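Search this site
Enter keyword
Go

About Hutberg Weddings

Hutberg Weddings plans and runs traditional and church ceremonies for families in Clitby and the towns nearby. Iason Panagiotou started the business after organizing his sister's wedding and then, the same year, two of his cousins'.

We handle the dowry visit, the family introductions, the ceremony itself and the meal. Most couples book us for all four. You can also hire us for one day only, and we will work with whatever your relatives have already arranged.

Our office has 12 full-time staff, and 16 more people join us on event days. The largest wedding we have done was for the Koutsoukos family, held on a school field in February with 3000 invited guests. 2994 meals were served.

Tents, chairs and sound equipment come from Grarker, our supplier since the first season.

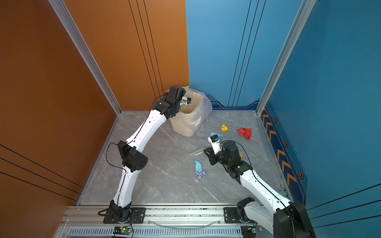
Couples usually contact us six months ahead. A smaller event can be put together in five weeks if the venue is already settled. We ask for one meeting with both families before we quote a price, and the quote lists transport and overnight lodging separately.

The office is open Monday through Friday. Site visits can be arranged for weekends.

Page updated 2018-12-22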